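The Basket

My sister had bought the basket on a Taltier voucher, and she wanted me to admire it.

"It's brown," I said.

"It's a system," she said.
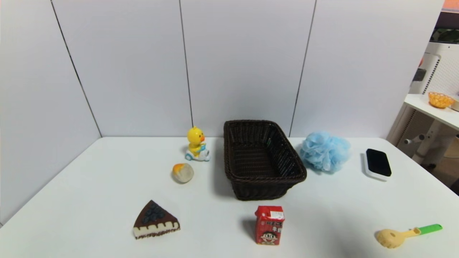
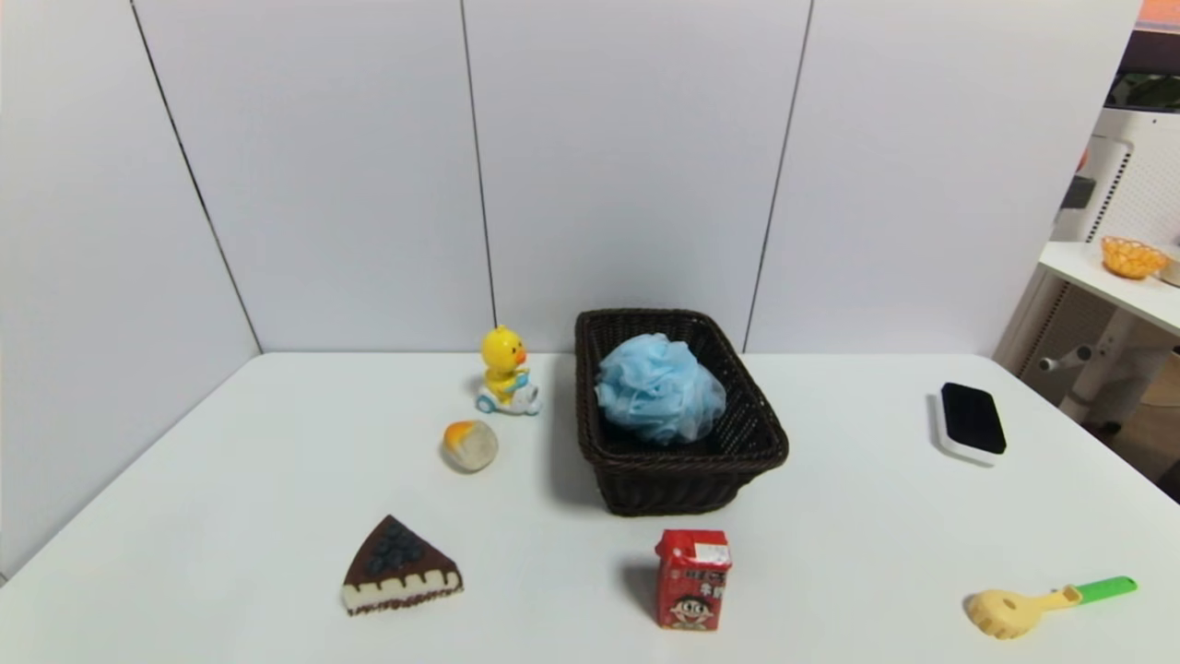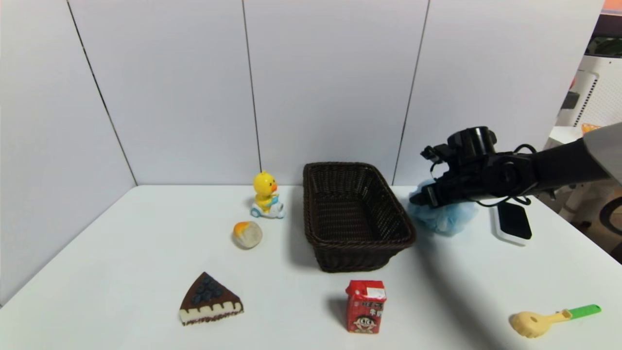 The system came from a course. Fomville sold it in monthly parts, and by October she had got as far as part four, which was called Receiving. You took a surface and cleared it down to white. You put on it the things that had been bothering you. You put a basket among them, and you waited to find out which of them wanted to go in. I read this twice on her phone while she made the tea, and I still couldn't tell whether the wanting was supposed to be mine or theirs. What had wanted to go in, as far as I could see, was a blue bath pouf. The duck on its scooter hadn't. Neither had the slice of cake with the blueberries, and that had its point towards the duck's side of the table as if the two of them had fallen out.

"And how much was part four?" I said.

"You always ask that."

"I do, and you never say."

She put the tea down. She had used the good mugs, so I knew there was more coming.

We were clearing our mother's flat at the time, or we were supposed to be. The Siddiqui place, everybody called it, after the name over the chemist's downstairs, though the chemist's had been a phone shop for years. The lease ran to the end of the month. I had hired a van. I had bought tape and two rolls of bin bags and I had a plan that went room by room, starting with the kitchen, and my sister had turned up on the first morning with one wicker basket.

"You can't put a wardrobe in that," I'd told her.

"I'm not starting with the wardrobe."

She started with the drawer next to the cooker. I did the whole of the larder while she was in it. I did the tins and the jars and the flour with things living in it, and I carried eleven bags down past the phone shop, and each time I came back up she was sitting on the lino with a corkscrew or a candle stub, looking at it like a doctor.

"Does it want to go in?" I'd say.

"Don't."

At four in the afternoon she had one thing in the basket. It was a tea strainer. She said she felt lighter. I said I wasn't surprised, seeing as I'd done all the lifting.

So when she put the mugs down I was ready for her. I thought she was going to ask me to pay for part five. The adverts said three thousand people had finished the course, and I had wondered aloud, more than once, where these people were and whether any of them owned a van.

"I want to do Mum's desk," she said. "With the basket. On my own."

"There's nothing in the desk. It's Stestus Mutual and gas bills."

"Then it won't matter."

"It matters if it takes you till Christmas."

She turned the phone round so that the duck was facing me. She does this, she makes you look at a thing and then leaves you with it. I said it was a very nice duck. I said I hoped it would be happy on its scooter. She said the pouf had been in the basket in one of them and out in the others, and I hadn't asked her about that.

"All right. Did it go in or did it come out?"

"Does it make a difference?"

"It does if you're charging by the month."

She drank her tea. After a bit I drank mine. It was too strong, the way our mother made it, and I'd never told either of them.

I gave her the desk. I'd like to say I did it graciously but I gave her until noon the next day, and I set the alarm on my phone in front of her. Then I took the bedroom, and I was quick about it. I had the wardrobe empty by ten. I didn't look at the coats much, I just held the bags open with one foot and dropped them in, and on the way down the stairs one of the bags split and a sleeve came out, the green one with the big buttons, and I had to sit on the step for a while before I could find the tape.

The alarm went off in my pocket. I let it ring and then I carried the bag back up.

She had done one drawer. The bills were in a pile, flat and square. The basket was on the desk and it had nothing in it at all.

"Well, that's a success," I said.

She looked at the sleeve. She moved the pile over and pushed the basket a few inches towards my side of the desk.

"It won't fit," I said.

"No," she said. "Try it, though."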